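Le bol, une affaire de pied

Dans l'atelier de Gemechu Kumsa, les bols se jugent d'abord à l'envers. Le potier les retourne sur un plan blanc, sous une lumière latérale, et regarde le pied avant de regarder le reste. Un anneau mal centré se repère en quelques secondes. Une paroi trop épaisse demande davantage : il faut soupeser, puis passer le pouce à la jonction entre le fond et le flanc.

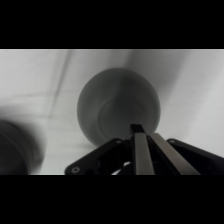
Le diamètre du pied détermine la stabilité, mais aussi l'encombrement. Sur la série Pudo, il mesure 65 mm pour un bol de 16 cm à l'ouverture. Kumsa avait d'abord retenu 54 mm, cote plus élégante de profil, abandonnée après les essais de table : le bol basculait dès qu'une cuillère pesait sur le bord. Les parois, elles, restent à 3 mm sur toute la hauteur.

La couleur intervient plus tard. Un intérieur sombre masque les rayures de couverts et creuse visuellement le volume ; un extérieur gris mat révèle la courbe sans reflet parasite. Posé à l'endroit, le bol noir paraît plus profond qu'il ne l'est. Retourné, le gris prend l'allure d'un dôme, et le moindre défaut de galbe devient lisible.
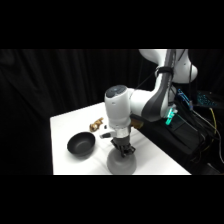
Faut-il ranger les bols à l'endroit ou à l'envers ?
À l'endroit si l'étagère est fermée, à l'envers si elle est ouverte, sur une surface lisse et parfaitement sèche. Un bord émaillé supporte mal les grains de poussière abrasifs.

L'empilage pose un autre problème. Le pied non émaillé d'un bol frotte sur le fond du suivant et y laisse, à la longue, une trace circulaire grise. La maison Giannakopoulos, qui distribue la série, livre des disques de feutre intercalaires. Kumsa préfère polir l'anneau à l'eau, au grain fin — opération lente, facturée à part. Les piles peuvent alors compter jusqu'à 16 pièces sans calage.

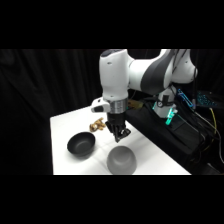

Bol noir et bol gris sur plateau blanc.

La prochaine série, baptisée Bemow, est annoncée pour janvier. Le pied y sera plus haut, l'ouverture inchangée.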